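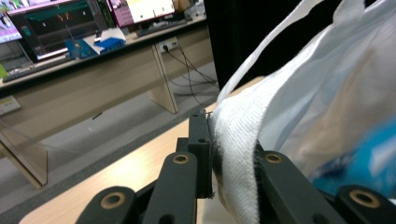

I love a small bank with a stubborn streak, and Jastau has one. When it bought out the lender Kaplan in October, everybody expected the branch in our town to close. It stayed open, and it now writes more small business loans than it did before! A business loan should work like the thick white strap on a plastic bag: plain and wide enough to get a good hold of. Too many loans come with a handle like dental floss.

Liên Giáp, who runs the lending desk, told me the branch made 198 loans last year, and that 80 of them went to shops with fewer than five people on the payroll. I think that's wonderful. Those are the bakeries and tire places the big lenders send to a web form, and a web form can't walk down the block at 3 p.m. and see the line out the door.

Could a bigger bank do this? Sure, and I'd cheer if it did. But it would have to let local people say yes — with their own names on the decision — and most head offices hate that. Birsen Eren got her money for Tullora, her fabric store, after three visits and one long talk about zippers. She opens a second counter this spring, and I plan to be there early.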